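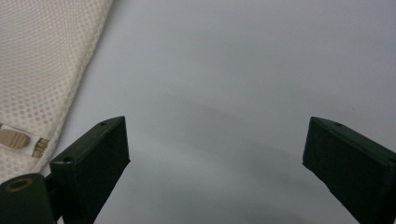
Ticket: Kvaran label printer drops off the network
Opened by: Wilson Cárdenas, Plolel dispatch office
Status: monitoring

09:10 - Printer by the loading door stopped taking jobs again. The screen says Ready. Jobs from the dispatch PC sit in the queue and then fail with "destination unreachable". Second time this month. Last time I turned it off and on and it came back until the afternoon.

09:25 - Support: please print the network page from the front panel and send us the address shown. Please don't restart it yet.

09:40 - Network page printed fine. Address ends in .20. The queue on the PC is set up for the same address, so they match. Ping from the PC gets no reply. Cable light on the back of the printer is on.

10:05 - Support: can you ping it from a different PC? Also try the second wall socket if there is one.

10:30 - Tried from the returns desk, same result. Moved the cable to the other socket, no change. Swapped the cable for a new one, no change. While the printer was unplugged from the network I pinged .20 again by mistake and got a reply. So something else is using that address.

10:50 - Support: that explains it. Address conflict. We can see a Skateck handheld scanner dock on .20 in the switch table. It was added in February and picks up its address automatically. The printer has a fixed address which was never reserved, so the dock is free to take it.

11:15 - The dock belongs to the Kokanley stock team. They say it gets switched off at night, which fits with the printer working first thing and failing later. Can we change the printer and leave the dock alone? They are mid-count and don't want it touched.

11:40 - Support: yes. Printer moved to .6, which is outside the automatic range, and reserved. Please update the port on the dispatch PC and the returns desk, then delete the old queue.

12:20 - Both PCs updated. Old jobs cleared. Sent a batch of 500 labels and all of them printed. One label in the middle was faint on the left side - that is the ribbon, I have a new one on order.

14:05 - Returns desk printed twice from the old queue, which had not been deleted there. Deleted now. Test label fine.

16:45 - Still working with the dock switched on. Please keep this open for 5 days, then close if I haven't added anything.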